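Getting the white back, October cleanup at Hrynyshyn

Gallery page, finally. Put together in a hurry between coats, so captions are short and the order is mostly the order things happened. We had the upstairs unit at Hrynyshyn for the month to scrub, patch and repaint where scrubbing wasn't going to do it. Everything up there is white. Walls, closet doors, the back panels in the storage nook, the big board by the stairs. White shows everything.

Crew was me (Svitlana Didenko), Aidan Conneely, Hryhorii Stasiv and Illia Levchenko. Volodymyr Hrytsenko did the paint run and brought soup.

Click through for the bigger versions. Some are blurry, I was holding a sponge.

The hallway
Worst stretch of the whole unit. Scuffs at shoulder height from bags, scuffs at ankle height from everything else. Black rubber marks came off easy. Brown ones didnt.

Light switch
The halo around a switch plate, you know the one. Hand grease. Dish soap and warm water, cloth wrung nearly dry, done before the kettle boiled.

Behind the couch
Couch moved out 15 inches, long gray line where the back had rubbed. Aidan wanted to push it back and move on. Did not push it back.

Test patch, storage nook
Always a test patch. Low down in a corner. Left side is dish soap, right side is the Karik spray at half strength. Karik cut the grease faster but took the sheen down a bit, so soap first from then on and Karik only for the kitchen.

Kitchen, over the stove
Yellow film. Two passes with Karik, one rinse, one dry towel. The rinse matters, it dries sticky otherwise and grabs dust all over again.

Sponge pile
Vusto sponges, the white crumbly kind. We went through a lot. They wear down to nothing on textured walls. Cut them in half, they last longer that way and you're not wasting corners.

Crayon, small bedroom
Green and orange, low on the wall, very committed work. Sponge got most of the orange. Green left a shadow and had to be painted.

Closet doors
Gloss paint, so easy. Wipe top to bottom and dry right away or you get streaks. Hryhorii did both doors while I was still looking for a towel.

Streaks
My streaks. Bathroom wall, washed from the top down, dirty water ran over the dry part and set there. Start at the bottom and work up, then rinse down. I knew this. Did it wrong anyway.

Tape marks
Somebody had posters up for years. Tape residue had gone amber. Warm damp cloth held on it, then a plastic scraper held flat. Metal scraper stayed in the box after what happened to the window trim.

Thumbtack holes
Filled with a fingertip of spackle, wiped flush. No sanding on the tiny ones.

Water stain, ceiling corner
Old leak, fixed by the building already. Don't bother scrubbing these. Stain blocking primer, let it dry all the way, then paint. First try we skipped the primer and the ring was back by morning.

Board by the stairs
Years of dry erase ghosting. Illia went over it with rubbing alcohol and a microfiber, window open. Came up better than any of us expected. Faint handwriting still there if the sun hits it sideways, looks like a phone list.

Drop cloths
Canvas ones. The plastic kind slides and Aidan went down on one the first afternoon. He's fine. Tea wasn't.

Paint, the white problem
There is no such thing as just white. Old wall was a warm one, the can we had left over was a cold one. Took a chip the size of a quarter to the counter and they matched it to Terkora 2749. Write your number inside a closet door, please, for whoever comes next.

Terkora, first coat
Looks terrible here. Looked terrible in person too. It evens out once it's dry.

Terkora, second coat
There we go. Same wall, 8 at night, lamp on the floor to catch misses. Low side light shows every lump you left.

Roller tray
Wrapped in a bag overnight and still good the next day. Foil works too.

Touch ups vs whole wall
Touch ups flashed on the flat hallway wall, each dab showed as a shinier spot. Ended up rolling corner to corner. Takes longer, looks like one wall and not a map.

Baseboards
Saved for last, which was dumb, the dust from them got on the wet edge in the living room. Vacuum those first. Brush attachment.

Lunch
Soup, as promised. Volodymyr also brought bread and strong opinions on rollers. He likes the short nap for everything. Illia doesn't. It went on a while.

The receipt
$40 for cleaning stuff, all in. Paint was separate and the building covered it. Most of the 40 was sponges.

The bucket situation
One for soap, one for rinse, change the rinse as soon as you can't see the bottom. I got lazy on this in the back bedroom and just moved the dirt around the wall in nice circles.

Window trim
Scratched, see above re metal scraper. Filled, sanded, painted. You'd have to know.

Living room, long wall
Sponged only, no paint. Good wall. Whoever put the satin on here did us a favor, everything wiped right off.

Rags drying
Stair rail, every rag we own. Smells like the Karik and wet dog.

Spots list
Hryhorii's list on the fridge, one line per spot still to do. Crossed off with a pencil that kept disappearing.

More to add when I find the other card. If you were there and have ones I dont, send them over and I'll put them up.

Stains up close
Stains and marks scattered over the white. This kind of thing is what eats the afternoon.

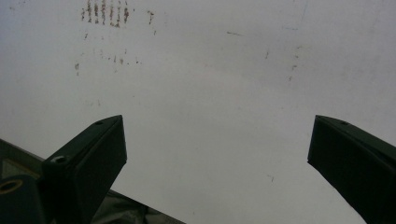

How do I clean marks off a flat white wall without leaving a shiny patch?

Use a soft cloth with warm water and a drop of dish soap, dab or wipe lightly, and rinse with a second cloth. Go easy with the eraser type sponges on flat paint, they polish it. Try a low corner first, and if it comes up shiny there, plan on repainting that wall corner to corner.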